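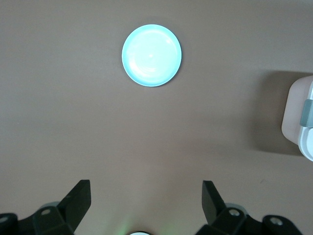 Home | Inspections | Forms | Contact

Lamont Hall kitchen – monthly fire and safety check, October
Checked by: Frauke Gerlach

Extinguisher by back door: OK. Gauge in green, tag 3359.
Fire blanket: OK.
Exit sign, east door: FAIL. Bulb out. Callum Crichton to replace by Thursday.
Smoke alarms (6): OK. All sounded on test.
Hallway clear to 42 inches: FAIL. Folding chairs stacked on one side – moved during check, but they need a permanent spot.
First aid kit: Low on burn gel. Reordered.
Fridge temperature log: 14 days missing. Daranee Khunthong has the new sheets.
Gas shutoff label: OK, fading.

Recheck failed items before the next rental.

We use cookies to improve this site. Accept | Settings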